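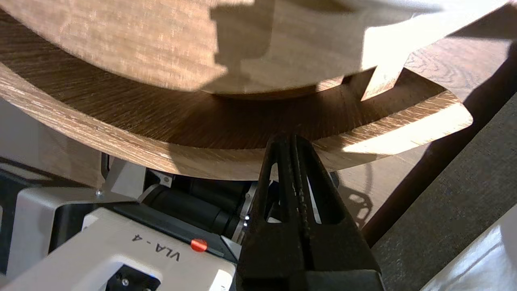
Chamado 445 – Teleoperação / coleta de demonstrações
Aberto por: equipe Uravel, quarto de testes
Responsável: So-yul Cha
Prioridade: média
Situação: em observação

Descrição do problema
Durante as demonstrações por controle remoto, a garra fecha com atraso em relação ao comando do operador. O atraso não aparece no movimento do braço, só na abertura e no fechamento dos dedos. A tarefa é a da mesa lateral: aproximar o braço, pegar o objeto, levantar, devolver. O operador percebe a demora, aperta o comando de novo e o segundo aperto fica gravado no episódio.

Ambiente
Software de gravação Stelura, estação Adebisi, rede local do quarto. Frequência de gravação: 15 Hz. Conjunto atual: 2,290 episódios, dos quais 1,812 passaram na validação.

09:40 – Reiniciei a estação e refiz o pareamento do controle. O atraso continua.

10:05 – Troquei a porta USB do controle. Sem diferença.

10:30 – Teste de preensão parada. Braço imóvel, só abrir e fechar a garra na peça branca redonda, com a câmera do punho gravando. 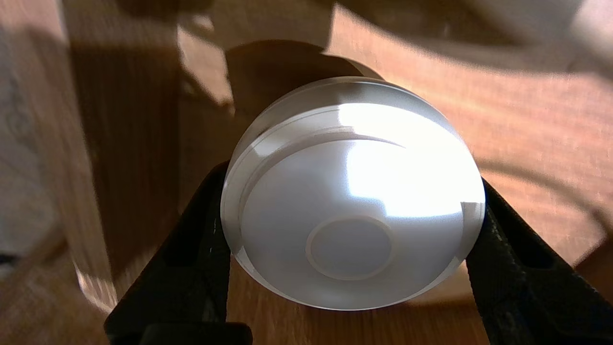
Câmera do punho, peça branca entre os dois dedos.

No log dessa sessão o comando sai do controle na hora certa e chega tarde ao driver da garra. Fica descartado problema no controle em si.

11:15 – Comparei os relógios. O computador da estação e o controlador do braço estavam com quase 445 ms de diferença. Sincronizei os dois e repeti a aproximação da mesa pela lateral, entrando por baixo do tampo.

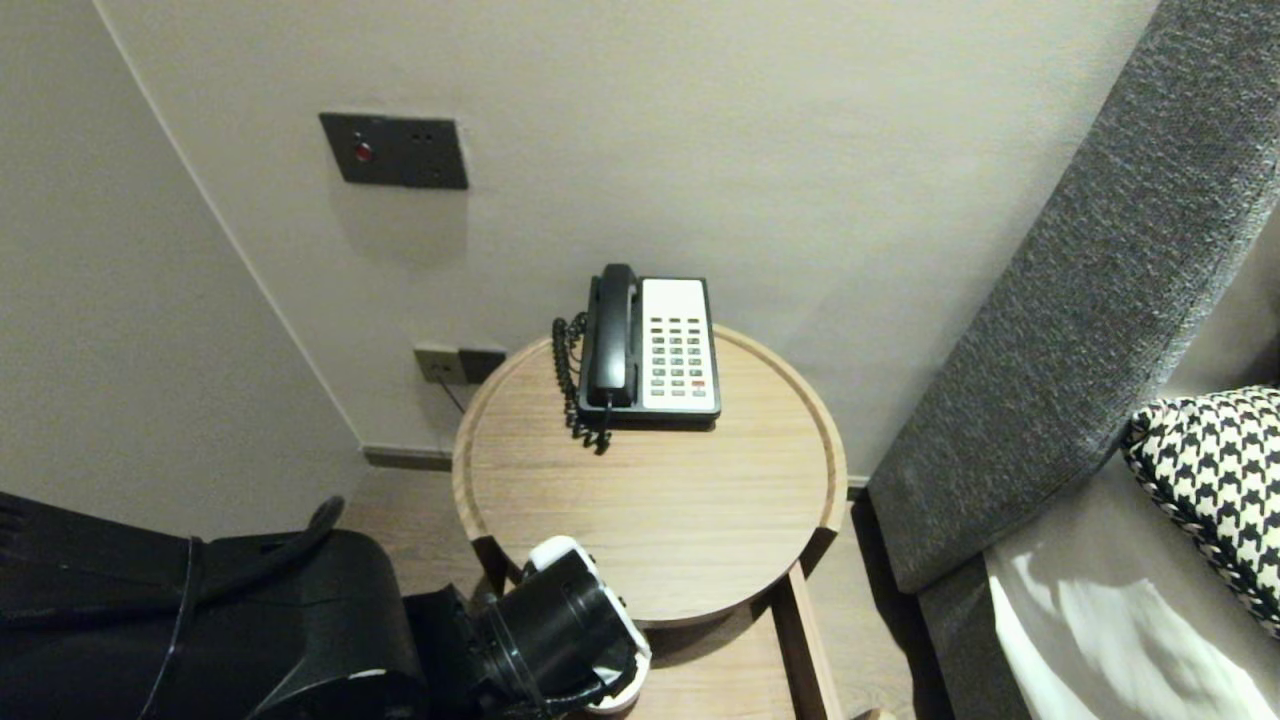 Com os relógios acertados, a gravação ficou alinhada, mas o operador ainda sentia a demora na mão. Eram dois problemas, então. O segundo estava no filtro de suavização do comando da garra, que veio ativado no perfil Foltby depois da última atualização. Desliguei o filtro só para os dedos e mantive no braço.

13:50 – Nova rodada com o filtro desligado, começando com os dedos fechados e a mesa mais afastada.

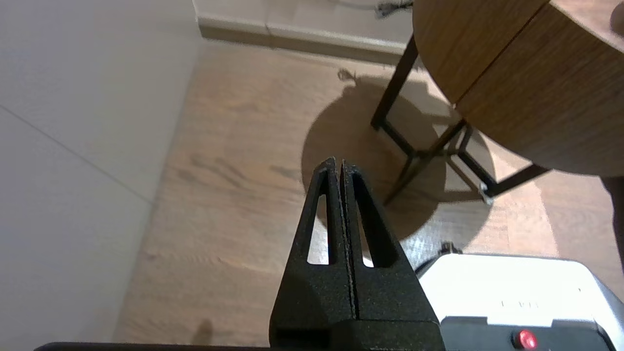 A resposta melhorou bastante e o operador não repetiu nenhum comando. Ainda há um tranco leve no fim do fechamento, que não atrapalha a demonstração.

Pendências
– Marcar os episódios gravados desde a atualização e procurar apertos duplicados antes do próximo treino.
– Incluir a checagem dos relógios na rotina de início de sessão.
– Pedir à Foltby o valor padrão do filtro por junta.

Se o atraso voltar, anotar o horário e anexar o log do driver da garra a este chamado. Reviso no domingo e fecho se não houver nova ocorrência.

So-yul Cha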